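Fonseca Opens Larger Furniture Showroom in Potham, Adds Repair Counter and Refinishing Classes

POTHAM, 3 June 2023 - Fonseca, the family-owned furniture store and repair shop, opened its new showroom at 242 Lurkell Street this morning. The move brings the store's retail floor, workshop and parts counter under one roof for the first time.

The new site replaces the store's former location on Mill Road, which closed at the end of last month. Phone numbers and email addresses stay the same.

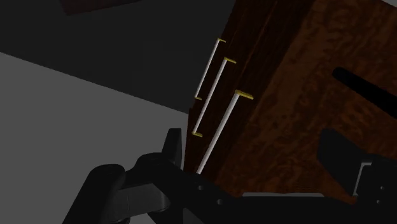
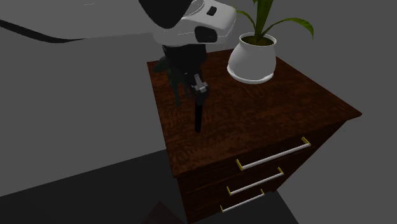
Dark wood storage furniture, with bar handles on the drawer front in the first view and a white plant pot on top in the second.

Bedroom and hallway storage will take up most of the ground floor. The store carries new dressers, chests and nightstands, along with restored secondhand pieces bought from homes in Potham and nearby towns. Dining tables, chairs and bookcases are on the second floor, which can be reached by stairs or elevator.

"We had customers on Mill Road turning sideways to get past each other," said Kulsoom Niazi, general manager of Fonseca. "People want to pull a drawer all the way out and look at how it was put together. They could not do that in the old store without hitting the piece across the aisle."

Niazi said the search for a larger building started two years ago. The Lurkell Street property was last used as a carpet warehouse and needed a new roof, new wiring and a second exit before the city would approve it for retail use. Work on the building began in December and was finished in time for the planned opening.

Repair Counter

The repair counter is at the rear of the ground floor and has its own entrance from the parking lot. Customers can bring in drawers, doors, chairs and other small items without an appointment. Larger pieces can be picked up from homes within the Potham city limits.

Common jobs include replacing worn drawer runners, regluing loose joints, fitting new handles, and treating water rings and scratches. The shop will also fill and redrill the holes on a drawer front when new handles do not match the spacing of the old ones.

Written estimates are free. Small repairs are normally returned within 9 business days. Full refinishing takes longer, and the shop will give a date when the piece is accepted.

Bernardo Lobo, who runs the workshop, said the question he hears most often is whether an old dresser is worth fixing.

"If the frame is square and the drawers are solid, it usually is," Lobo said. "A bad finish looks worse than it is. I would worry more about a back panel that has pulled loose, or a leg somebody has already glued three times."

Lobo added that the shop will turn down work when the repair would cost more than the piece is worth to its owner, and that customers will be told so at the counter before they pay for anything.

Delivery and Trade-Ins

Local delivery is handled by Piltus, the moving company that has carried furniture for the store since it opened. Delivery is free within the city limits on orders over $100. Orders below that amount, and all orders going outside the city, are charged by distance. Delivery includes carrying the piece to the room of the customer's choice and removing the packing material.

Fonseca will continue to accept used furniture as trade-ins toward a purchase. Sellers should send measurements and clear pictures of the front, back and inside of the drawers. The store does not accept mattresses, upholstered sofas or cribs.

All dressers and tall chests sold by the store now come with a wall anchor kit at no added cost. Customers who bought a dresser at the Mill Road location may ask for a kit at the parts counter. The original receipt is not needed, but staff will ask for the height of the piece and the type of wall it stands against.

Refinishing Classes

A classroom next to the workshop will be used for evening classes beginning later this summer. The first course covers basic refinishing and runs for 3 sessions. Students work on a single drawer or a small nightstand brought from home, and will learn to strip an old finish, sand with the grain, apply stain and put on a clear top coat.

Sandpaper, stain and brushes are included in the fee. Students should wear closed shoes and clothes that can get dirty. Anyone under 16 must attend with an adult. Pieces with old paint must be checked for lead before they are brought into the classroom, and test kits are sold at the parts counter.

Dates and fees will be posted in the store and on its website when registration opens.

Store Hours

The showroom is open Tuesday through Saturday from 10 a.m. to 6 p.m. The repair counter opens one hour earlier and closes at 5 p.m. Parking is free in the lot behind the building, with accessible spaces next to the rear entrance.

About Fonseca

Fonseca sells new and restored wood furniture and operates a full-service repair workshop in Potham. The company buys, restores and resells household furniture and stocks replacement handles, hinges, knobs and drawer runners.

Media Contact

Kulsoom Niazi, General Manager
Fonseca, 242 Lurkell Street, Potham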